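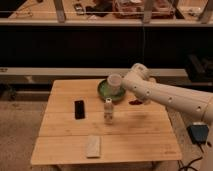 Warum besitzt ein Haushalt mit zwei Personen 68 Tassen?

Weil Tassen zu den wenigen Dingen gehören, die man geschenkt bekommt, ohne sie je verlangt zu haben, und die man aus Anstand nicht wegwirft, solange der Henkel hält.

Ich habe nachgezählt, an einem verregneten Nachmittag im Dezember, als es auch sonst nichts zu tun gab, was ich hätte tun wollen. 68 Stück, die drei mit abgeplatztem Rand eingeschlossen, in denen Bleistifte wohnen. Benutzt werden vier. Der Rest steht in der zweiten und dritten Reihe des Oberschranks und wartet auf einen Besuch, der nach Lage der Dinge mit zwei Reisebussen anrücken müsste.

Die Tasse ist das Werbegeschenk der Besitzlosen unter den Ideen. Wer nicht weiß, was er schenken soll, und das sind die meisten von uns an den meisten Geburtstagen, der schenkt eine Tasse. Sie kostet wenig, sie geht durch jede Wohnungstür, und sie hat eine Fläche, auf die man etwas drucken kann. Vor allem dieser letzte Umstand hat viel Unglück über die Menschheit gebracht. Ich besitze eine Tasse, die mich als besten Onkel der Welt ausweist. Meine Nichte und ich wissen beide, dass es einen Wettbewerb nie gegeben hat und dass ich in der Vorrunde ausgeschieden wäre.

Mein Kollege Tarun Khurana hat mir zum Abschied aus der alten Firma eine Tasse mit dem Schriftzug Jinix überreicht. Jinix war ein Abrechnungsprogramm, das wir elf Monate lang einführen wollten und dann doch nicht eingeführt haben. Die Software ist verschwunden, die Firma, die sie gebaut hat, vermutlich auch, aber die Tassen überleben. Sie werden uns alle überleben. Irgendwann gräbt jemand sie aus und hält Jinix für eine Gottheit.

Nun gibt es seit einigen Jahren eine Bewegung, die das Problem durch Ausmisten lösen will. Man soll jeden Gegenstand in die Hand nehmen und in sich hineinhorchen. Ich habe das mit der Onkeltasse probiert. Ich horchte, und in mir war es still, bis auf das leise schlechte Gewissen, das ich auch beim Anblick von Turnschuhen habe. Also zurück in den Schrank.

Außerdem misstraue ich den Leuten mit den leeren Küchen. Yaowalak Boonchu, mit der ich seit dem Studium befreundet bin und die ich trotzdem gern habe, besitzt genau zwei Tassen, beide grau, beide handgedreht, das Stück zu einem Preis, für den man anderswo ein Service bekommt und den Schrank dazu. Kommt ein dritter Gast, trinkt er aus einem Wasserglas und verbrennt sich die Finger. Das nennt sich dann Reduktion. Meine Großmutter hätte es Geiz genannt und eine Tasse mitgebracht.

Sie selbst hatte übrigens Sammeltassen, in einer Vitrine, mit Goldrand und Rosen, und aus denen trank auch kein Mensch. Der Unterschied zu heute besteht darin, dass sie den Schlüssel zur Vitrine verwahrte und niemand behauptete, das Zeug sei zum Gebrauch bestimmt. Es war Vermögen. Als sie starb, bot uns ein Händler für das Ganze 114 Euro, und meine Tante weinte, weniger um ihre Mutter, fürchte ich, als um den Kurs. Die Tassen stehen jetzt bei ihr im Keller, in Zeitungspapier, und gelegentlich wird gefragt, ob ich sie nicht haben wolle.

Man kann die Sache auch weiterverschenken, sagt man mir. In unserer Straße steht vor fast jedem Haus ein Karton mit der Aufschrift „Zu verschenken“, und darin stehen: Tassen. Ich habe eine Zeit lang hineingeschaut, aus fachlichem Interesse. Es sind immer dieselben Motive, Leuchttürme, Katzen, Sternzeichen, die Namen von Kurorten. Einmal lag unsere eigene Leuchtturmtasse darin, drei Häuser von unserer Tür entfernt, wohin sie auf Wegen gelangt sein muss, die ich lieber nicht kenne. Ich habe sie wieder mitgenommen. Es kam mir vor, als hätte ich einen Hund erkannt.

Mein Vorschlag wäre ein Moratorium. Fünf Jahre lang keine neuen Tassen, nicht zu Jubiläen, nicht auf Messen, nicht von den Kindern im Werkunterricht, so hart das klingt. Wer etwas mitbringen will, bringe Kaffee. Den kann man austrinken, und danach ist er weg. Durchsetzen lässt sich das natürlich nicht. Ich habe im Juni Geburtstag, und meine Nichte hat schon gefragt, ob die alte Tasse eigentlich noch lesbar ist.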